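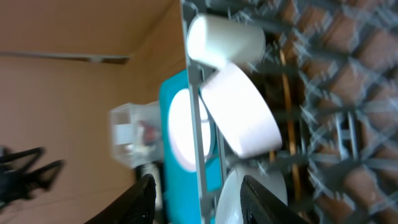 Figure 1. White dishware in a gray plastic dish rack.

Hand Dishwashing and Water Use in a Shared Student House
Danica Kolev
Household Resources, Project Report

1. Background

The house on Lapointe Street has no dishwasher, so everything is washed by hand in one kitchen sink. The water bill is split evenly, and there had been some arguing over it before this project started. I wanted to find out how much of our water goes to dishes and whether changing the way we wash would lower it enough to notice.

Most of the advice I found says to fill a basin and turn off the tap. It usually does not say how dirty the dishes are or whether the rinse is counted. I counted both wash and rinse water, and I left out water used for drinking and cooking.

2. Method

A Riltino flow meter was screwed onto the kitchen faucet. It shows liters used since the last reset. Each person wrote down the reading before and after washing on a sheet taped inside the cabinet door. We also wrote which method was used.

There were 2 methods. In the first, the tap was left running at whatever flow the person liked. In the second, dishes were washed in a plastic basin with the tap off, then rinsed together at the end under a thin stream. Everyone used the same dish soap, Mindari, and the same sponges. Pots with burned food were soaked first, and the soaking water was counted.

We logged 90 washes in all, split evenly between the methods. Washes where someone forgot to write the first reading were thrown out and are not part of the 90.

Before starting, I checked the meter with a measuring jug. It read slightly high at very low flow, which would make the basin method look a little worse than it is. I did not correct for this.

3. Results

Total water for all logged washes was 1115 liters. Of that, 82 percent was used in the running tap washes. The tap washes came to 914 liters and the basin washes to 201 liters, after rounding.

The tap washes varied a lot from person to person. Breakfast dishes used the least under both methods. Dinner dishes used the most, mainly the frying pans and anything that had held cheese.

Rinsing made up most of the basin total. One housemate rinsed each item separately even when using the basin, and those readings were well above the rest. I kept them in because the instructions on the sheet were not clear enough on that point.

4. Discussion

The difference between the methods is large, but the loads were not matched. People picked the basin more often when the sink was not very full, so part of the saving may come from smaller loads. Next time I would weigh the dishes or assign the method ahead of time.

Housemates also knew they were being measured. Two of them said they turned the tap down more than usual.

The main complaint about the basin was that the water got greasy. Washing glasses first and pans last helped. Changing the water halfway through a big load added to the total but was still below a normal tap wash.

5. Cost

I entered the totals into Ditance, the spreadsheet tool we use in class, to estimate the effect on the bill. The saving per person was small. Heating the water probably costs more than the water itself, and I had no way to measure hot and cold separately with one meter at the spout.

6. Further work

A second meter on the hot line under the sink would answer the heating question. It would also be useful to repeat the log in July, when fewer people are in the house and the cold water comes in warmer.

Appendix A has the blank log sheet. Appendix B has the meter check.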